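Eltwood Cable Inventory - README

Version 4 of the inventory tables and the labelling rules that go with them.
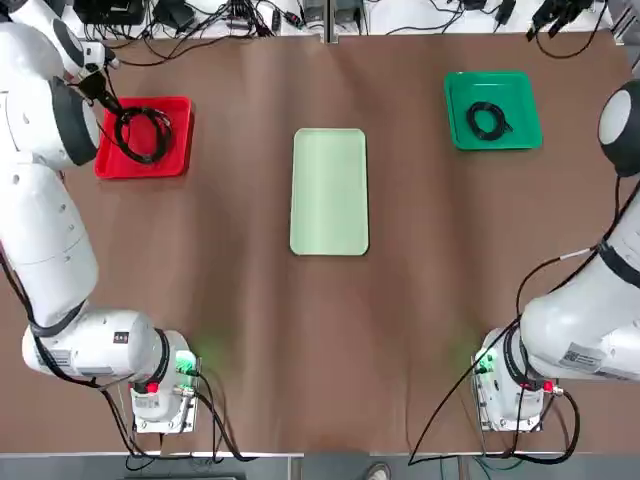 The tables cover the portable leads kept at the Eltwood and Bergate sites: power, network, audio and display. Fixed building wiring is out of scope and is recorded by the electrical contractor. Each row is one lead. A lead with a permanently attached adaptor is still one row, and the adaptor goes in the notes column.

Contents

leads.csv - the main table, 770 rows
types.csv - connector codes and their plain names
moves.csv - transfers between sites, oldest first
retired.csv - leads removed from service, with the reason code

Columns in leads.csv

lead_id: a four-character code, printed on a sleeve at both ends of the lead. Codes are never reused, including after retirement.
type: matches a code in types.csv.
length_m: nominal length in metres, one decimal place. Measured tip to tip with the lead laid flat.
colour: outer jacket colour only. Coloured tape is ignored.
site: E or B.
last_check: month of the last visual inspection. Blank means no check on record, and the lead should not be issued.
notes: free text, up to 200 characters.

Known problems

Lengths entered before version 3 were read off packaging. Display leads from that period can be out by a noticeable margin and are flagged L in the notes. They are being remeasured as they come back from loan.

Schwaiger and Haker codes both used the prefix S in the old spreadsheet. The prefixes were split during import, but 10 rows could not be resolved and carry the type code UNK. Do not assign a type from jacket colour. Most of the stock is black and the colour column is a poor guide to anything.

Bergate recorded transfers on paper until December. The month in moves.csv for those rows is the month of entry, so the order within them is unreliable.

Storage

Leads are coiled without tension and tied with reusable straps. Cable ties are not used - they mark the jacket and hide the sleeve. Leads over 10 m go on drums, and the drum number is entered in the notes.

Updating

Edit the CSV files directly and keep the column order. Run the check script before submitting. It rejects duplicate IDs, unknown type codes and lengths of zero. Encoding is UTF-8 with Unix line endings.

Corrections go to Luzius Schnyder, with the lead_id in the subject line.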